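Workshop walk-round: bins, benches and floor
Mallodgate unit, back workshop
Date: 25/02/2019
Walked by: Huiling Feng
With me for the second half: Ximeng Xiao (thanks for holding the flashlight!)

Same sheet as always, with my comments after each line. OK means leave it alone, WATCH means look again next time, FIX means somebody's name goes on it. I've moved the bin section down to the end this time and given it more room, as we've got one that needs a proper chat.

1. Doors and walkways

Main door opens fully and closes by itself: OK
Much better now the closer has been adjusted. It used to slam so hard you'd feel it in your teeth.

Side door clear on both sides: FIX
Flattened boxes again, leaning on the inside. I moved them to the recycling cage, but they'll be back by Thursday if we don't find them a home. Yanling, could you pick a spot and tape it off? Anywhere except the door, please.

Walkway lines visible: WATCH
Still readable near the sink, getting faint by the racks. I'd repaint in October when we do the big clean, and not before.

2. Floor

No trip hazards: OK
One extension cord across the path to the Oltow press when I came in. Mingxuan rolled it up while I was still writing it down, so I'm not counting it.

Mats lying flat: WATCH
The mat by the packing table has a corner that wants to curl. I stood on it for a bit (very scientific) and it went down, then came back up. Flip it over, and if it's still curling next walk we'll buy a new one.

Spill kit stocked: FIX
Two pairs of gloves missing and the granules are low. Xiaoqing has the order form.

3. Benches and tables

Tops level and steady: OK
I leaned on every one of them and nothing rocked. The bench with the replacement leg is now the steadiest in the building, which is a bit embarrassing for the others!

Edges free of splinters: OK
Ran a gloved hand along all the wooden tops. Nothing caught.

Load labels in place: WATCH
The label on the Salazar rack is peeling. It still says 2000 lb if you hold it down with a thumb, but please print another before it drops behind the rack and we all start guessing.

4. Lights and outlets

Lights working: FIX
Tube out over the sink. I know, it was out last time too. It's on me, I bought the wrong length.

Outlet covers intact: OK
All good, including the one behind the shelving that makes me crawl.

5. Bins and metal containers

Small parts bins, rims smooth: OK
All 6 checked with the glove, all fine. A couple could use a wipe.

Stamix tubs, lids fit: OK
They fit, but they're stacked inside each other so tightly that it took two of us to get them apart. Put a strip of cardboard between them, folks.

Large gray bin, general condition: WATCH
OK, this is the one. It's still a good bin and I'm not asking for it to go. The shape's fine and the sides slope the way they should. The wear is what I want us to keep an eye on.

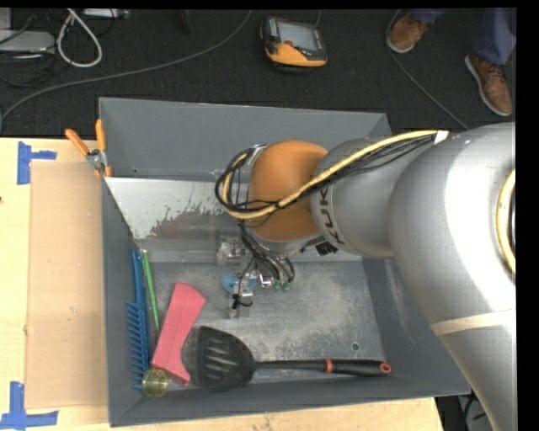
Item 5, large gray bin: bare, scratched floor and the scuffed patch below the far wall.

Large gray bin, paint and coating: WATCH
The bottom is down to bare metal, with cloudy beige and white marks over it. The shiny panel below the back wall has a ragged brownish-gray patch where the coating has worn. The darker gray paint is on the side walls and the near one, so put those on your list too and feel for lifting edges (glove on!). If you find flakes, sweep them out and write it here. I'd sooner touch it up early than sand the whole thing.

Large gray bin, holes: WATCH
There's a small round one in the floor near the lower right corner, and a tiny one low down toward the left of the far wall. I'd like to know whether they came with the bin. Mingxuan, you've got the paperwork folder, would you look? Until then, please keep washers and other tiny stuff in the lidded tubs.

6. To do before the next walk

Yanling: spot for flattened boxes
Xiaoqing: gloves and granules
Mingxuan: bin paperwork
Ximeng: new rack label, flip the mat
Me: the right tube for the sink light, and I'll measure it this time

Next walk in 3 weeks, same route, starting from the side door. Bring your own gloves, mine are getting thin at the fingertips.

H. Feng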